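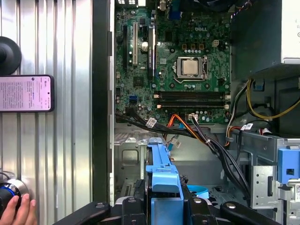

第 5 講 桌上型電腦拆裝(二):機箱內部、線材與 3.5 吋硬碟

授課:蕭秀英
實習指導:黃凱文、曹家明
講義修訂:2010年3月7日

上一講談外殼、側板和螺絲,這一講進到機箱裡面。上課前請先把第 4 講的螺絲對照表看過一遍,實習時不再重講。本講分兩堂,前一堂認識各部位,後一堂動手拆裝硬碟。沒有交第 4 講紀錄表的同學,實習開始前補交給曹家明。

一、開始前的準備

1. 關機,關掉電源供應器背面的開關(有些機型沒有這個開關),拔掉電源線。順序不要反過來。
2. 拔掉電源線之後,按住機箱前面的電源鍵 5 秒,把殘餘的電放掉。主機板上若有待機指示燈,等它熄滅再碰板子。
3. 螢幕線、鍵盤、滑鼠、網路線全部取下,放到桌子左側,不要掛在機箱上。
4. 機箱側放,開口朝上,桌面先清空,底下不要壓到螺絲或線頭。
5. 戴上防靜電手環,夾子夾在機箱沒有上漆的金屬部分。夾在烤漆面上等於沒戴。
6. 手錶、戒指拿下來。袖子太寬的捲起來。

工具:Andent 的二號十字起子一支、螺絲盒一個、標籤貼紙一張、油性筆一支。尖嘴鉗放在講桌,需要時來拿,用完放回去。起子頭已經磨圓的請換一支,不要硬轉。

二、先看整體,再看零件

側板拿下來之後,先不要動手。花幾分鐘把裡面的配置畫在紀錄表背面,位置大致正確就可以,不必按比例。至少要標出這幾個區域:電源供應器、光碟機與硬碟的支架、主機板、處理器、記憶體插槽、擴充槽。

學生常常一開蓋就去拔線,裝回去的時候才發現不記得哪條走哪邊。紀錄表背面那張圖就是為了這件事畫的。期中實作會抽查。

(一)電源供應器

灰色金屬方盒,一面有風扇,外殼貼有規格標籤。標籤上看得到輸入電壓、各組輸出電壓與最大電流。抄規格時注意 +12V 可能分成兩組,兩組的電流不能直接相加當作總輸出,要看標籤上另外註明的合計功率。

電源供應器本身不拆。裡面的電容在斷電之後仍可能帶電,本課程沒有任何一個單元需要打開它。

線的顏色,一般的 ATX 規格如下:
黃色 +12V
紅色 +5V
橙色 +3.3V
黑色 接地
紫色 +5V 待機
綠色 開機訊號
品牌機有時不照標準配色,也有自己的接腳排列。要換電源時先查該機型的維修手冊,不要只看接頭形狀插得進去就通電。

(二)處理器與插座

處理器上面那片銀色金屬是均熱片,平常看不到,因為散熱器壓在上面。均熱片和散熱器底面之間要有散熱膏。散熱器拆過一次,舊的散熱膏就要擦掉重塗,不能直接壓回去。

插座旁邊有一根拉桿,固定框靠它壓緊。本講不拆處理器,拉桿不要碰。第 7 講才會打開固定框。散熱器沒有裝回去之前,機器不可以通電,幾秒也不行。

(三)記憶體插槽

長條形插槽,末端有卡扣。插槽中間有一個隔檔,位置不在正中央,記憶體上的缺口要對準它。方向反了插不下去,用力也沒有用,只會把插槽壓裂。

裝的時候先扳開卡扣,記憶體垂直放入,兩端平均往下按,聽到卡扣彈回的聲音。拆的時候反過來,扳開卡扣讓它自己浮起來再拿。手拿兩側,不摸金色接點。

有幾條插幾條、插在哪幾槽,要照主機板上的編號記。同樣容量的兩條,插在不同的槽,可能一種有雙通道,一種沒有。

(四)擴充槽

本課程的機型會碰到 PCI 和 PCIe 兩種,記法如下:
PCI:並列匯流排,舊的網路卡、音效卡多用這種。
PCIe x1:短槽,一條通道。
PCIe x16:長槽,多半給顯示卡用,末端可能有一個小卡扣。

顏色由廠商自己決定,不能拿來當判斷依據。有同學背「白色是 PCI」,換一塊板子就錯了。看長度、看隔檔位置、看板子上印的字。

(五)SATA 接頭

資料線接頭有七個接點,電源接頭有十五個接點,兩者都有一個 L 形的轉角,只能從一個方向插入。主機板上的 SATA 埠旁邊通常印有編號,例如 SATA0、SATA1。開機硬碟原本接在哪一個埠,就裝回哪一個埠,否則 BIOS 裡的開機順序可能要重新設定。

有些資料線的接頭帶金屬彈片,拔之前要先壓住彈片。沒有彈片的直接捏住接頭往外拔。兩種都不可以拉線。

三、線材的整理

拆之前先貼標籤。標籤對折包住線,兩面相黏,離接頭約一個指節的距離,太靠近會擋到插座。寫法統一用「接到哪裡」加編號,例如「硬碟電源 P3」、「光碟資料 SATA1」。只寫「黑線」、「長的那條」不計分。

機箱裡原廠已經有標籤的線,不要撕,也不要把自己的標籤蓋在上面,貼在旁邊就好。

走線的原則:
1. 粗的電源線靠邊走,不要從處理器上方橫過去。

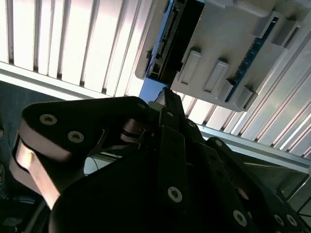
2. 資料線不要折成銳角。轉彎的地方留出弧度。
3. 任何線都不可以碰到風扇葉片。裝回側板之前用手撥一下風扇,轉得順才蓋。
4. 沒用到的電源接頭收在支架旁邊,用束線帶束住,不要讓它垂在主機板上。
5. 束線帶不要拉到底。下次還要拆,剪的時候容易剪到線。Plendthorpe 的魔鬼氈束帶可以重複用,教材櫃第二層有一捲,需要多少剪多少。

面板線(電源鍵、重設鍵、指示燈)最細也最容易鬆。移動機箱後如果按電源鍵沒有反應,先檢查這一組,再懷疑電源供應器。

四、硬碟的結構與標籤

3.5 吋硬碟正面是金屬蓋板,貼有標籤;背面看得到綠色或其他顏色的電路板。標籤上要抄的項目:廠牌、型號、序號、容量、製造日期。轉速不一定印在標籤上,沒有就空著,回去查型號再補。

容量的算法在第 2 講講過,再提一次。硬碟廠以 1,000 為進位單位,作業系統多半以 1024 計算,所以裝好之後在系統裡看到的數字會比標籤小。這是正常的,不要寫成故障。

拿硬碟的方式:
手指扣住左右兩個長邊,正面朝上或垂直都可以,掌心不要貼住電路板。接點不要摸。
蓋板上的透氣孔不要用貼紙蓋住,標籤上若有禁止遮蓋的字樣,指的就是那個孔。
蓋板不可以用力壓。放下時要輕,桌面墊一張防靜電墊或泡棉。硬碟從很低的高度倒下來也可能損壞,所以不要把它立在桌邊。
剛關機的硬碟,碟片還要一點時間才會停。斷電後等 10 秒以上再移動。
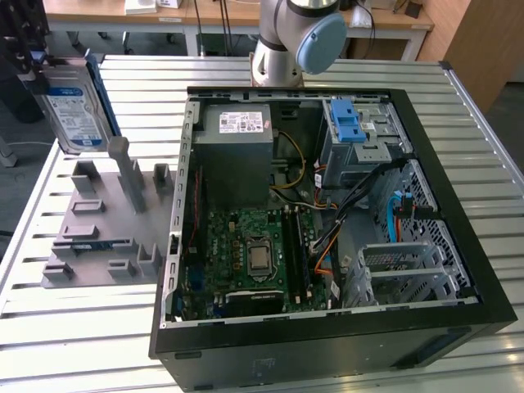
圖 2 3.5 吋硬碟,以及側放、取下側板的機箱。

課堂用的硬碟都當作裡面有資料處理。不管標籤上有沒有寫「已清空」,不要接到自己的電腦上看。要清除資料的,交給黃凱文登記後統一做。

五、硬碟托架

早期的機箱用四顆螺絲從支架兩側鎖住硬碟。現在很多品牌機改用塑膠托架,硬碟先放進托架,再把托架推進支架,不用起子。托架常做成藍色或綠色,維修的人一看就知道那是可以動的部分。不過顏色還是各廠自己的習慣,看手冊為準。

托架的兩側有凸點,對應硬碟側面的螺絲孔。凸點要全部進到孔裡,硬碟才算固定。裝好之後捏住托架輕輕搖一下,硬碟若會晃,就是有一個凸點沒進去。把托架稍微撐開,重放一次。塑膠托架用久了會變脆,撐開的幅度夠凸點離開孔就好。

硬碟在托架裡的方向,以接頭能對到線的方向為準。拆之前先記下接頭朝哪一邊、電路板朝哪一面。

六、實習步驟

兩人一組,一人操作,一人讀步驟並填紀錄表,做完一輪交換。讀步驟的人要等操作的人說「好」才讀下一條。

步驟 1 核對紀錄表上的機號與機箱上的貼紙。23 號機的光碟機支架彈簧較緊,分到這台的組別請指導人員看著拆。

步驟 2 依第一節完成斷電與放電。雙方都要在紀錄表上簽名。

步驟 3 找到硬碟的資料線與電源線,貼標籤。

步驟 4 拔資料線,再拔電源線。捏住接頭,直直往外。拔不動時先看有沒有彈片,沒有的話左右輕輕鬆動,不要上下扳,SATA 接頭上下扳很容易斷掉塑膠舌片。舌片斷在裡面的硬碟就不能再用一般的線接了。

步驟 5 壓住托架的卡扣,把托架平穩抽出。抽到一半如果卡住,推回去重來,多半是只壓到一邊。

步驟 6 托架放在墊子上,抄標籤。抄完由另一人對一遍序號。序號裡的 0 和 O、1 和 I 最容易抄錯。

步驟 7 從托架取出硬碟,觀察電路板與接點,在紀錄表上畫出資料接頭與電源接頭的左右關係,並標出 L 形轉角的方向。

步驟 8 把硬碟放回托架,確認凸點都進孔。

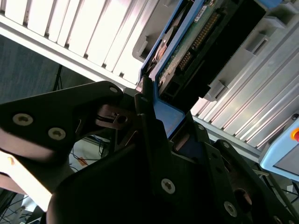 步驟 9 托架對準支架的滑軌推入。兩邊要同時進去,推到底會聽到卡扣的聲音。沒有聽到就用手往外拉一下試試,拉得出來表示沒有卡住。

步驟 10 接回電源線與資料線,對照標籤。接頭插到底時塑膠邊緣會貼齊。

步驟 11 檢查機箱裡有沒有遺留的螺絲、標籤紙、剪下來的束線帶。螺絲盒裡的數量要和拆之前記的一樣。

步驟 12 請指導人員看過,才可以接電源線開機。自己先開機的,這一項零分。

步驟 13 開機後進 BIOS,確認抓得到硬碟,把畫面上的型號抄到紀錄表,和步驟 6 的型號比對。兩邊寫法可能有縮寫上的差別,主要的字母和數字要相同。

步驟 14 關機,拔電源線,裝回側板。

七、裝回去之後抓不到硬碟

依照下面的順序查。每查一項都要先關機拔電源線。

資料線兩端是否插到底。主機板那一端常常被忽略。
電源線是否插到底,接頭裡有沒有舌片斷裂的碎屑。
換一條已知正常的資料線。
換一個 SATA 埠,並到 BIOS 裡確認該埠沒有被關閉。
換一組電源接頭。
把硬碟接到講桌的測試機。測試機也抓不到,才在紀錄表上寫「疑似硬碟故障」。

聽到連續的喀喀聲,立刻關機,不要反覆開機測試。登記後交給指導人員。

抓得到硬碟但進不了系統,先看開機順序,再看控制器模式(IDE 或 AHCI)有沒有被改過。實習時有人進 BIOS 會順手改設定,改過之後系統可能開不起來。BIOS 這一步只看不改,離開時選擇不儲存。

八、紀錄表常見的錯誤

前次批改看到的,列在這裡。

把電源供應器的最大功率寫成機器的耗電量。標籤上是它能供應的上限,機器用多少要另外量。
容量單位寫 Gb。小寫 b 是位元,大寫 B 是位元組。
接頭名稱混用。「SATA 電源」和「大四針電源」是兩種東西,有轉接線的要寫清楚兩端各是什麼。
只寫「正常」。請寫怎麼確認的,例如「BIOS 抓到,型號相符」。

九、作業

1. 把紀錄表背面的配置圖重畫一張,線材用不同顏色標出起點與終點。
2. 從你抄的硬碟標籤容量,換算成作業系統顯示的數值,列出算式。
3. 用自己的話寫出抽出托架前必須完成的事,按順序。
4. 選做:找一台家裡或系上的舊電腦(先取得同意),看它的硬碟是用螺絲還是托架固定,畫出支架的樣子。不必拆下硬碟。

作業於下次上課前放進楊美娟老師辦公室門口的信箱,信封上寫組別。遲交照課程大綱扣分。

十、參考資料

第 4 講講義與螺絲對照表。
各機型維修手冊,影本放在教材櫃最上層,不外借,可以在教室翻閱。
Osvaldo Lopes 的 SATA 接頭練習單,附在講義袋裡,英文,第三頁的接點圖和本講第二節第(五)小節一起看。

下一講:光碟機與前面板。請帶自己那一組的螺絲盒。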